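4. Record your first examples

Now the fun part – teaching! Put one garment on a wooden hanger and sit down with the operator before you start, so you both agree on where each example begins and ends.

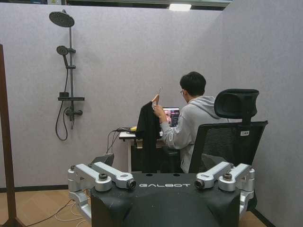
Bodinico Robot Learning Group – Setup Guides

5. Pick up both handheld controllers and stand to the side of the robot.

6. Record 13 examples with the same garment, then switch to another. Variety really helps!

Caution: Keep the arms clear of floor cables.

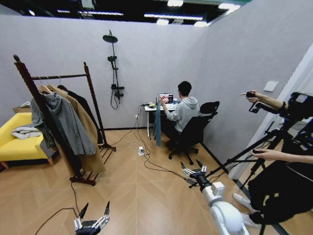
Fig. 8. Operator at right, clothes rack at left.

7. Save the good takes and send them to Kumiko Arai for review.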